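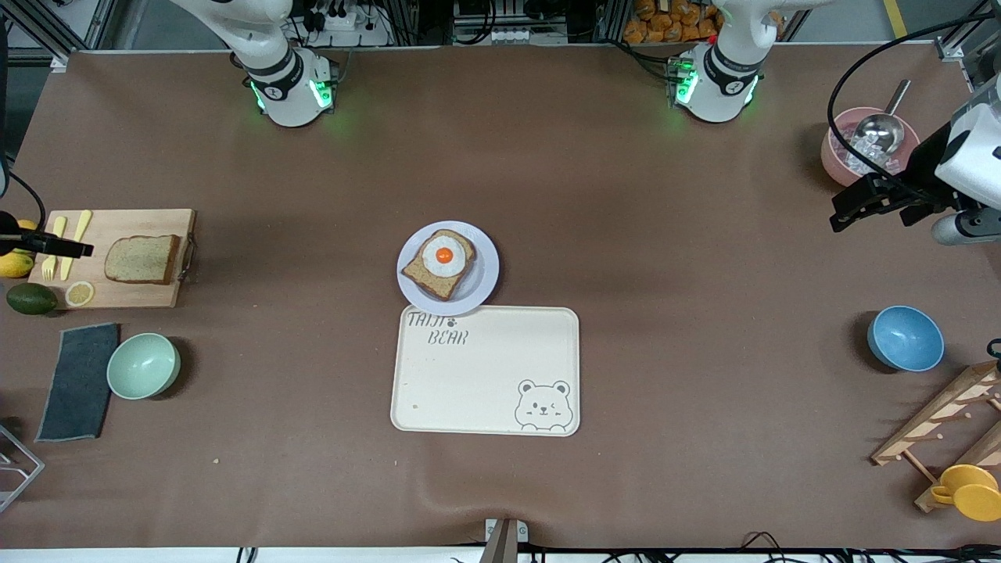 3.2 Durchführung der Frühstücksphase

Die Frühstücksphase der Studie wurde an den beiden Standorten Pranavport und Fillton nach dem gleichen Protokoll durchgeführt. Eingeschlossen wurden 47 Erwachsene ohne bekannte Erkrankung des Verdauungstraktes, davon 19 am Standort Fillton. Alle Personen haben vor dem Beginn schriftlich zugestimmt. Die Teilnahme dauerte drei Wochen, in denen die Personen ihre sonstige Ernährung möglichst nicht verändern sollten.

In der ersten Woche erhielten die Teilnehmenden ein Frühstück aus Weißbrot mit niedrigem Gehalt an Ballaststoffen. In der zweiten Woche frühstückten sie wie gewohnt zu Hause, und in der dritten Woche wurde das Weißbrot durch ein Vollkornbrot der Bäckerei Gajdoš ersetzt. Der Energiegehalt der beiden Mahlzeiten wurde durch die Menge des Aufstrichs angeglichen. Serviert wurde auf einem runden weißen Teller (Abb. 1), dazu 200 ml stilles Wasser. Kaffee und Tee waren erst nach der letzten Messung des Vormittags erlaubt. Diese Regel wurde von einem Teil der Personen als unangenehm empfunden, sie wurde jedoch nach den vorliegenden Protokollen eingehalten.

Das Sättigungsgefühl wurde mit dem Fragebogen Zuna erfasst. Er besteht aus visuellen Analogskalen zu Hunger, Völlegefühl und Lust auf Süßes und wurde direkt vor dem Essen, direkt danach und dann stündlich bis zum Mittag ausgefüllt. Die Personen trugen ihre Antworten selbst auf Papier ein. Die Eintragungen wurden zweimal unabhängig übertragen, und bei Abweichungen wurde das Original geprüft.

3.3 Auswertung

Als primärer Endpunkt diente die Fläche unter der Kurve des Hungergefühls zwischen dem Ende des Frühstücks und dem Mittag. Verglichen wurden die erste und die dritte Woche innerhalb derselben Person. Fehlende Einzelwerte wurden linear ergänzt, sofern der vorherige und der nachfolgende Wert vorhanden waren – andernfalls wurde der ganze Vormittag nicht berücksichtigt. Der Standort ging als fester Effekt in das Modell ein.

Eine Verblindung war bei dieser Art der Mahlzeit nicht möglich, denn das Vollkornbrot ist an Farbe und Geschmack leicht zu erkennen. Auch die feste Reihenfolge der Wochen ist eine Einschränkung, die bei der Deutung der Ergebnisse beachtet werden muss. Eine Gewöhnung an den Ablauf kann die Angaben der dritten Woche beeinflusst haben. Die gewohnten Frühstücke der zweiten Woche wurden nur beschreibend ausgewertet – ihre Zusammensetzung war zu unterschiedlich für einen direkten Vergleich. Die Ergebnisse zum primären Endpunkt werden in Abschnitt 4.1 getrennt nach Standort berichtet.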